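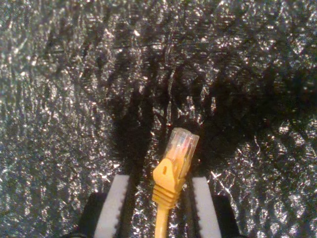

Cabo de rede amarelo com ficha transparente.

Quem cuida também precisa de folga

Olá outra vez! Espero que o mês vos esteja a correr melhor do que a mim, que passei três tardes seguidas ao telefone por causa de um pedido de descanso do cuidador. Já vos conto, mas aviso desde já que o café arrefeceu duas vezes e que a música de espera é sempre a mesma.

Para quem chegou há pouco a esta newsletter: cuido da minha mãe em casa há vários anos, trabalho a meio tempo a partir da sala e escrevo isto depois de ela adormecer, normalmente já passa das dez da noite. Não sou assistente social nem jurista. Sou filha, faço perguntas a toda a gente e aponto as respostas num caderno (que já vai no segundo volume).

O assunto deste mês é o descanso. Recebi muitas mensagens vossas sobre isto e quase todas dizem o mesmo por palavras diferentes: sei que existe, não sei como se pede, e quando peço sinto-me culpada. Vamos por partes.

O que eu pedi foi um internamento temporário para a minha mãe, numa residência da zona, para eu poder parar uns dias. A residência chama-se Lusdale, fica a meia hora de carro e tem uma ala só para estadias curtas. Fui lá ver antes de assinar fosse o que fosse, e recomendo muito que façam o mesmo. Vão à hora do almoço! É quando se percebe se há gente suficiente para ajudar quem come devagar, se a sopa vem quente, se alguém se senta ao lado das pessoas ou se fica tudo de pé a olhar para o relógio. Gostei do que vi. Gostei menos da papelada.

Pediram-me a declaração médica, a lista da medicação assinada pelo médico de família, um comprovativo de rendimentos da minha mãe e outro meu, e um formulário de dependência que eu jurava já ter entregado. Tinha entregado, sim senhora, mas noutra versão. Voltei a preenchê-lo à mesa da cozinha com a minha mãe a perguntar-me se eu estava a fazer os trabalhos de casa. Disse-lhe que sim, mãe, e são difíceis.

Agora as contas, que sei que é o que muitos de vocês querem saber. A estadia custou-me 440 euros, já com a comparticipação descontada. As fraldas e os cremes foram à parte e levei-os de casa. O transporte adaptado também foi à parte, mas aí desenrascou-se o meu irmão com o carro dele e uma almofada bem grossa. Não é pouco dinheiro, eu sei. Na minha casa foi preciso juntar durante uns meses, e houve uma altura em que quase desisti porque apareceu a conta do esquentador. Digo-vos o valor para terem uma ideia, mas peçam sempre um orçamento por escrito, com tudo o que está incluído e tudo o que não está. Uma leitora escreveu-me a contar que lhe cobraram à parte a lavagem da roupa, coisa que ninguém lhe tinha dito na visita.

Uma pergunta que me fazem muito: e se ela não quiser ir? A minha não queria. Falámos do assunto várias vezes, sempre de manhã (de tarde ela fica mais confusa e assusta-se com tudo), e fui dizendo a verdade com palavras simples: preciso de dormir, vais ficar num sítio onde te tratam bem, volto para te buscar. Fizemos a mala juntas. Levou o xaile azul, o rádio pequeno e uma fotografia do casamento. Na primeira noite ligou-me duas vezes e eu chorei as duas. Na terceira já estava mais interessada numa vizinha de quarto que fazia renda do que em mim, e olhem, ainda bem.

E eu, o que fiz com a folga? Dormi. Fui cortar o cabelo. Comi uma torrada inteira sentada, sem me levantar uma única vez, e posso garantir-vos que me soube melhor do que muitos jantares de festa. Também fui finalmente tratar do meu joelho, que andava a adiar desde a primavera. Façam isso, por favor, marquem as vossas consultas para esses dias. Nós temos a mania de ir ao médico sempre como acompanhantes.

Algumas coisas que aprendi e que faria de outra maneira:

Pedia mais cedo. Entre o primeiro telefonema e a entrada passaram semanas, e os meses de verão esgotam num instante.

Escrevia uma folha com os hábitos dela. Acabei por a fazer à pressa, na véspera, e mesmo assim foi o que mais jeito deu à equipa: como gosta do chá, de que lado dorme, que música a acalma, o que responde quando tem dores mas não as quer admitir.

Guardava cópias de tudo na mesma pasta. Eu tinha papéis em três gavetas e um na porta do frigorífico.

Não arrumava a casa nos primeiros dois dias. Perdi uma manhã inteira a lavar cortinas, que disparate!

Uma nota rápida para quem me perguntou pelo grupo de apoio Becerra. Continua a reunir-se uma vez por mês, ao fim da tarde, e em outubro há sessão dedicada precisamente ao descanso do cuidador. Quem não pode sair de casa consegue entrar por videochamada, e não é preciso ligar a câmara nem falar. Eu passei as primeiras sessões caladinha a dobrar meias e fez-me imenso bem.

Já somos 2.400 a receber esta newsletter, o que me deixa sem jeito e muito contente. Na última edição chegaram 182 respostas e estou a lê-las todas, mas devagarinho, entre uma muda de cama e outra. Se ainda não vos respondi, não desistam de mim.

No próximo mês quero escrever sobre irmãos: como se dividem as tarefas, quem paga o quê e o que se faz quando um deles desaparece do mapa sempre que há consultas. Se têm histórias, mandem. Posso contar sem nomes, como de costume.

Um abraço grande, e vão beber um copo de água.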